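Dye notebook, Kiltel blankets
19/01/2026

Madder again. The aim is still a brick red that holds through a wash and doesn't go orange at the selvedge. Batch 1012 from October is the one everybody liked and I have not matched it yet.

Yarn

Randetti two-ply, undyed, lot 2276. Feels a little greasier than the last lot. Scoured it with soda and a little dish soap, let it cool in the pot overnight, rinsed until the water stopped feeling slick. The first rinse was yellow, the second one nearly clear. I would normally stop there but did one more. Total dry weight 700 grams, split into skeins with figure-eight ties. The ties on the October skeins were too tight and left pale bands, so these are loose enough to slide a finger under.

Mordant

Alum and cream of tartar, same proportions as October. The alum is from the new Wundent tub. It dissolved slower than the old one and left some grit on the bottom of the jug, which I strained out and threw away. Brought the bath up slowly and held it under a simmer for an hour. Lid on, turned the yarn now and then with the glass rod.

Wool squeezed and left damp in a towel. Did not rinse before dyeing. In October we did rinse, according to the page, but the page has a coffee ring over the line and it could say "no rinse". Worth settling.

Dye bath

Ground madder from Simard, soaked since Saturday in warm water with a pinch of chalk. Poured off the first soak, the brownish-yellow one, and kept it in a jar for another day. The second soak was already a good color in the bucket.

Wool in cold, heat up very slowly. I kept the bath on the low side the whole time. It crept up once while I was at the sink and I pulled the pot off the burner until it came back down. That may be enough to explain the brown cast in the first skein. It is duller than the others, more like old brick than new brick.

Skeins after the first dip, still damp, held against the October swatch: too yellow. After the second dip: closer, but flat. The swatch has some blue in it that these don't have. My guess is the alum.
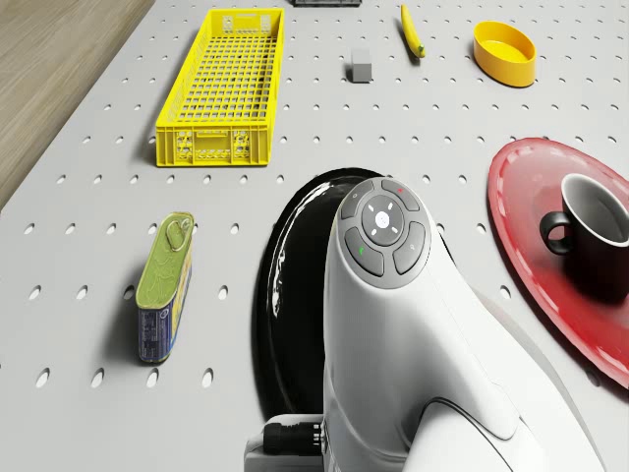 Note added in the margin: I would not blame the alum yet. The water softener was serviced after October, and madder wants hard water to go properly red. Try one skein with more chalk before anyone orders another tub.

Fair point, and I had forgotten about the softener. I tested the tap with one of the aquarium strips and it came out at the soft end. There is no October strip to compare with, so that only says what the water is now.

Chalk test

Took one skein from the second dip and cut it into short lengths. Set up 3 jars in the water bath with the same dye liquor in each: no chalk, a pinch of chalk, a level teaspoon of chalk. Same time, same temperature, all stirred on the same round.

No chalk: orange-red, same as the pot.
Pinch: a bit deeper, still warm.
Teaspoon: clearly redder, with a cool edge to it. Nearest to the swatch so far. The liquor went cloudy and some chalk stuck in the yarn and had to be shaken out once it was dry.

The yarn in the teaspoon jar also feels harsher. Could be the chalk dust, could be that it has been heated one more time than it should have been. A rinse with a drop of vinegar would soften it but might take the color back toward orange, so I left it alone.

Wash test on short lengths of each, tied into a white cotton square, lukewarm water, wool soap. The cotton next to the teaspoon length came out pink at one corner. The other two bled less. I think it is loose dye sitting on the surface along with the chalk. Will repeat after a longer rinse before writing it up as a fault.

Light test strips are taped in the south window, half of each covered with card. Please don't move them when the blind goes down. Next look at the end of the month.

The exhaust bath still has color in it. I dropped in a scrap of the gray fleece and got a dusty salmon – nice, not useful for the blankets, could do for the edging. Sample tied to this page.

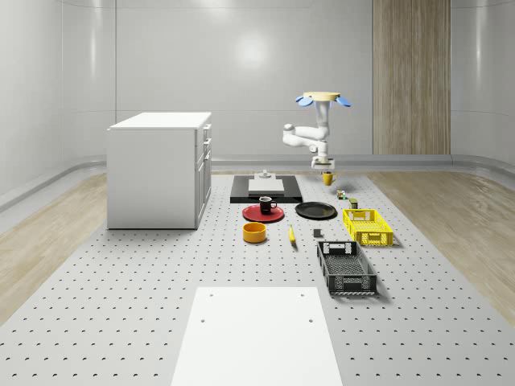 Next time

Chalk in the madder soak and in the dye bath both, weighed this time.
One skein rinsed after mordanting and one not, to settle the October question.
Thermometer clipped to the pot. The loose one reads low whenever it touches the side.
Use up the rest of the old alum on a single skein, if the jar is still around. If that skein matches the new-alum one, leave the Wundent tub alone.
Ask Simard if the current madder is from the same harvest as ours from October. The label doesn't say.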